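Gingate Opens Orders for Stan, a Tabletop Practice Kit for Robot Arms

Sep 29, 2021

218 shares | 4 comments

Gingate is opening orders today for Stan, a tabletop practice kit that gives a robot arm something useful to do from the first afternoon. Stan is made for teaching labs, small research groups and anybody who has an arm on a bench and would like to stop pushing coffee cups around with it (we did that for a long time, and we know how it ends).

The idea is simple. You get a work surface, a set of small colored shape blocks, and a booklet of 60 tasks that start easy and get hard in a hurry. The first few pages ask the arm to touch a block without knocking it over. A few pages later it has to push one block next to another, then sort by color, then sort by shape while ignoring color, and by the back of the booklet it is following plain written requests such as "move the star to the left of the cylinder."

We're very happy with how the blocks came out. Each color comes in more than one shape, so a program that only looks at color will get caught out quickly, and so will one that only looks at outlines. Stars and hearts have turned out to be the crowd favorites, and the troublemakers too! A cube goes more or less where you push it. A star catches on a point and swings around, and the arm has to come back and try from another side. 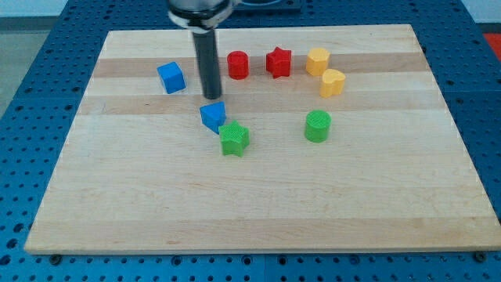
Stan blocks on the maple board, with the arm fitted with a single straight finger.

A lot of the tasks in the booklet are written for pushing with one finger, and that was a choice we argued over. Grasping gets most of the attention, but pushing teaches a great deal about contact and planning, and it keeps the hardware simple. Labs that want to pick and place can do that with the same blocks, and the last section of the booklet is written for them.

Stan was put together with Altetti, who looked after the task booklet, and Stonatov, who wrote the software that scores each run. The scoring program reads a camera placed over the table, compares the blocks with the goal layout and saves the result in a plain text file. It works with 3 common arm controllers today, and a small adapter page in the manual explains how to write your own.

Before today's opening, 35 teaching labs had the kit on loan. Their notes changed a good many things. The booklet now lies flat when open, the setup chapter is shorter, and the files for printing replacement blocks are included with every order - that last one was asked for again and again.

Setup takes roughly 3 hours, most of it spent on camera calibration. The robot arm, camera and table are not part of the kit. The first kits ship in December, and labs that took part in the loan program can keep theirs at a reduced price. Orders and questions go through the Gingate contact page, where the full task booklet can also be read for free.

Comments (4)

benchrat
We had one of the loan kits. Task 14 ate a whole week of our lives and the students loved it. Glad to hear about the booklet, ours was held open with a wrench.

mira_k
Does the scoring software care what color the table is? Ours is bright orange.

Gingate
@mira_k The table color is fine as long as you run the calibration step again after any change in lighting. Page 9 has the details.

oldservo
Please do a set with letters next.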